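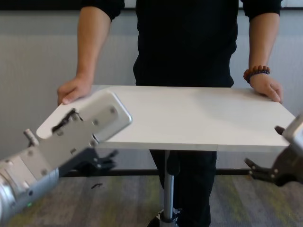 The new gate at Lindqvist House went live on a Thursday, and by half past eight the queue had reached the bicycle racks.

Ainhoa Figueroa had been on the front desk for six years. Before the gate there had been a book. You wrote your name in the book and the name of the person you had come to see, and she gave you a sticker, and most people stuck it on their coat and went home with it still on. The book had gone into a drawer on Wednesday evening. She had put the pens in there as well, and then taken one back out.

The gate was made by a firm called Posto. It had two glass panels that slid apart when it liked your card and stayed shut when it didn't. When it stayed shut it made a low note, like someone blowing across a bottle.

"It's not doing mine," said the first man in the queue. He was from Claims, on the third floor.

"Hold it flat," she said.

"I am holding it flat."

"Flatter."

The panels opened. He went through with his elbows tucked in, as if he thought they might change their mind. The woman behind him had seen what he did and held her card flat, and the gate blew its note at her.

It went on like that until nearly ten. There was a man from Posto in a grey fleece who stood beside the lift with a tablet and told people it was a bedding-in period. When she asked him how long the bedding-in period was, he said it depended on the site.

They had got the gate because of what happened at the Dusetlow office in the spring. A man had walked in off the street with a claw hammer and gone up two flights before anyone asked who he was. He had hit a photocopier and a door. Then he had sat down on the stairs and waited for the police, and a girl from Payroll had sat two steps above him, because she couldn't get past and hadn't wanted to go back. Nobody was hurt. It had been in the local paper for one day, and in the staff bulletin for five weeks.

After that there were posters. There was a film you had to watch, with a quiz at the end, and you had to get every question right or watch it again. There was a phone number to ring if you saw something that made you uneasy, and the first week it was used so much that they put a recorded message on it. The side door was locked, then unlocked for the fire officer, then locked again with a bar.

Ainhoa had been given a button. It was under the lip of the desk on the left, where her knee was. If she pressed it, the gate would lock both ways, the lift would go to the top and stay there, and a message would go to every phone in the building. There were 700 people at Lindqvist House. She had been told not to think of it as a panic button. The name for it in the training was the hold button.

"What if I catch it with my knee?" she had asked.

"You'd need to press it for three full seconds," the trainer said.

She had moved her chair to the right all the same, and now her back hurt when she reached for the telephone.

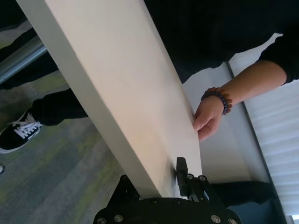 At eleven the post came. The postman had always walked straight through to the post room with the trolley. The trolley was wider than the gate. He and Ainhoa and the man from Posto stood and looked at it.

"There's an accessible lane," said the man from Posto.

"Where?" said the postman.

The man looked at his tablet. "It's on the drawing," he said.

They took the sacks off and carried them through one at a time, and each time the gate shut behind the postman she had to let him out with her own card, and then in with it. By the fourth sack the gate had decided that her card was being misused and stopped it. The man from Posto had to ring somebody. While he was on the phone the postman sat on the last sack and ate a banana.

"My wife's school's got one of these," he said. "It's got a thing that reads your face."

"Does it work?"

"It didn't when she had her hair cut."

A little after one, when the lobby was quiet, a man came in that she didn't know. He had on a long brown coat that was too warm for the day, and he was carrying a sports bag by both handles, with his arm held stiff. He didn't come up to the desk. He stood inside the door and looked at the gate, then at the ceiling, then at the lift.

Six years earlier she would have said good afternoon. She would have said it without looking up from whatever she was doing. Now she looked at the bag, and then at his hands, as the film had told her to, and she noticed that she had rolled her chair back to the left.

"Can I help you?" she said. Her voice came out higher than she meant.

"Is this Lindqvist?"

"Yes."

"I'm to go up to four."

"Who are you seeing?"

He told her a name. She hadn't heard of it. She typed it in wrong, and typed it again. Her knee was against the underside of the desk, and she could feel the edge of the button through her trousers. He put the bag down on the floor. It was heavy, from the sound of it.

"What's in the bag, please?" she said.

You were allowed to ask that. It was question nine.

He looked at her for a moment, and she saw him work out why she was asking. He went red, slowly, from the collar up. He was sixty or so. He had a hearing aid in one ear.

"It's a clock," he said.

"A clock?"

"A mantel clock. I mend them. It's for a retirement." He crouched down with one hand on his knee and undid the zip. There was a towel, and inside the towel there was a clock, with a brass plate screwed to the front. He turned it towards her so she could read it. It had the name of a woman in Pensions who had been there since before the building had a lift.

"They said to bring it up and not let her see it," he said. "I didn't know if I should say it out loud, in case she was about."

"No," said Ainhoa. "No, of course. I'm sorry."

"You've got to ask."

"I have got to ask," she said.

She rang the fourth floor and a young man came down to meet him. The gate wouldn't take the visitor's pass, which had been printed that morning and was meant to last all week. It blew its note three times. In the end the young man went through first and she handed the bag over the top of the glass to him, and then the old man went round by the bar on the side door, which she opened with the fire key. She wasn't supposed to have the fire key any more. It had been in the drawer with the book.

Her hands didn't feel right until she'd had a cup of tea. She drank it standing up.

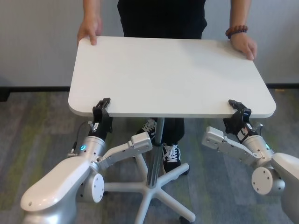
One hand at each far corner of the table top.

The facilities manager came by at four to see how the day had gone. He had a printout. He was pleased with the printout.

"There were 494 refusals," he said.

"Is that good?"

"It shows it's working."

"They were all people who work here," she said.

"At this stage they would be." He folded the paper in half. "Anything else to report? Anything you weren't happy with?"

She thought about the man crouching on the floor with his hand on his knee, and how carefully he had opened the towel. There was a box on the form for that sort of thing. It was headed Near Miss.

"A visitor was embarrassed," she said.

He waited, with his pen out. "By what?"

"By me."

He wrote something short. She couldn't read it from where she was. Then he asked whether she would like the chair looked at, as she seemed to be sitting a long way over, and she said yes, she would.

People left faster than they had come in. The gate was set to be more relaxed on the way out. The woman from Pensions went by at twenty past five with her umbrella and no clock, so they must have been keeping it for the party, and she said goodnight, love, as she always did.

Ainhoa got the 12 from the stop on Ument Road. It was full as far as the library and then it emptied. A boy had left a rucksack on the seat across the aisle, a blue one, with nobody near it. She looked at it for the length of two stops. She looked at the driver's head, and at the sticker above the window that said See It, Say It, with a number to text.

Then the boy came down the stairs from the top deck, holding on with both hands, and picked it up by one strap. He saw her looking.

"Is this yours?" he said, meaning the seat.

"No," she said. "You sit down."

He sat down and put the rucksack between his feet. It had begun to rain, and the driver had his wipers going. She got out at the bakery, one stop early, and bought a loaf, and walked the rest of the way with it under her coat.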